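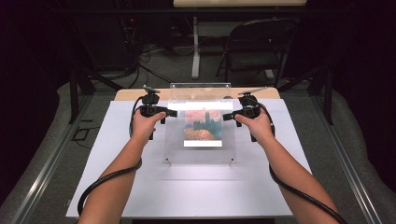 A client asked us once whether the robot came with a table. It didn't, and neither did it come with the rails, the posts, the cabling, the power at the right end of the room or a place to put any of it while the floor was being measured again. The client had a purchase order for one item and a budget for one item. We have been answering versions of that question ever since, and we still think it's the best one anybody has put to us.

About Misura

Misura helps schools, labs and smaller manufacturers plan and budget for automation equipment. We work out what you need, what it will cost, what it will cost after that, and in which order it should arrive. We don't sell robots. We did try to sell one, early on, and were so busy telling the customer what else they'd have to pay for that they went home and thought about it, and are presumably thinking about it still.

We opened on Sutherland Street with two desks and one spreadsheet. The spreadsheet is now much bigger. The desks are the same desks.

What we do

Most people come to us with a quote in hand. It's usually a good quote, on nice paper, for a nice arm. Our first job is to write down everything the quote leaves out: mounts, frames, work surfaces, controllers, spare cables, software renewals, training, freight, and the electrician. The electrician has been left out of every quote we've ever read. We have come to think of it as a tradition.

After that we go and look at the room. We bring a tape measure and walk the equipment's route from the loading door to where it's meant to live. One college had planned around a lift with a door 15 centimetres narrower than the crate. The crate was already on a ship. We now ask about lifts before we ask about anything else, including how you take your coffee.

Then we build the plan. You get a purchase schedule by month, a list of what can wait, a list of what can't, and a line for consumables and wear that your finance office will want to cut. We'll come to the meeting and defend it if you like. We charge the same for the meeting whether we win or lose.

A word about cables

New clients are often surprised by how much of our report is about cables. Anything held in the hand and wired to something else will be tugged, twisted and stepped over all day long, and the cable will go before the expensive part does. Budget for spares at the start, when a cable is a small number on a big order. Bought singly in a hurry, with courier fees, the same cable is a different animal. We have seen 2000 dollars disappear this way in one term, all of it on things that could have come in the original box.

Where we've worked

Trestholm College was our first proper job and is still a client. They wanted a teaching bench for hand-guided and remotely operated work, and had money for a very impressive arm or for a modest setup with enough left over to run it. They chose the second, after some sulking. The bench is booked most mornings. The impressive arm is a poster in the hallway.

We've also done the planning for Derard, a modular bench frame that its makers wanted to price for schools. Our part was telling them what schools can spend in a year, which was a short conversation, and then helping them break the product into pieces that could be bought over several budgets. We take no commission on Derard or on anything else. If we recommend it, it's because it fits through your lift.

How we charge

Flat fee, agreed before we start. The first conversation is free and lasts 30 minutes, or until you mention that the equipment has already been ordered, at which point we generally let it run on. If our advice is to buy nothing this year, you pay the same fee. A few clients have felt this was a lot of money for the word "no". Most of them rang back the following November, when next year's budgets were due.

What we're not so good at

We aren't integrators. We won't program your system, and you wouldn't enjoy it if we did. We can't make a grant arrive sooner. We have no view on which manufacturer has the best colour scheme, though we've sat through some long discussions about it and would be grateful to be excused from the next one.

We are also slow to get excited. If you want someone to stand beside the new equipment at the launch and say it will transform the organisation, there are other firms, and they have better jackets.

Getting in touch

Write to us through the contact form and tell us what you're hoping to buy, what you've got to spend, and the width of your narrowest door. Drawings are welcome, including the kind done on the back of something. We're usually at our desks by nine, and the kettle is on well before that.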